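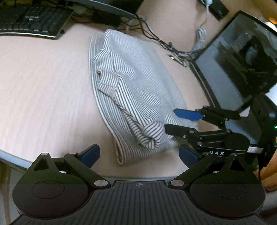
Slide 1 - Striped cloth on the table

Good morning, and thank you for coming on a Saturday. My name is Kipchumba Muriithi. I work for Widmer, a shop that sells and rents out skis and winter clothing. I speak slowly, so please stop me if a word is not clear.

(Wait for the door to close.)

My subject today is the rental season, and mostly the part of it that customers do not see. When I started at the Clilari store, we had 28 pairs of rental skis and one bench for repairs. We now have 200 pairs, and the bench is the same one. I would like to explain how we manage this.

First, sizes. We used to store skis by brand. A family came in, and we walked along the whole wall four times. Now we store by length, and the boots stand under the skis that usually go with them. The family is ready in around 16 minutes.

(Ask: who here still stores by brand? Let them answer.)

Second, the return day. Most skis come back on Sunday evening, all together. We put a colored tag on each pair at the counter - green for ready, yellow for edges, red for the binding. The person at the counter decides the color and does not discuss it.
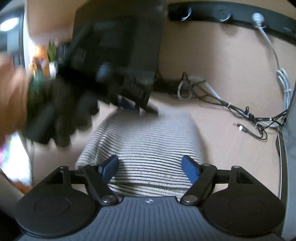

Slide 2 - Gripper with two finger arms

Third, clothing. Jackets and pants were for us a small business, and I did not want them. My colleagues in Wukia wanted them very much. They were right. A customer who rents a jacket stays longer in the shop and often buys gloves.

We register the clothing in Fundum, the same program we use for the skis. It was not made for clothing, so we enter a jacket as a ski with no length. Please do not laugh, it works.

(If time is short, go directly to the prices.)

Prices. We give 10 percent off for bookings made before the end of June. Few people think about snow in June, but the ones who do come back every year.

I stop here for questions. The price list is on the table near the coffee, please take one.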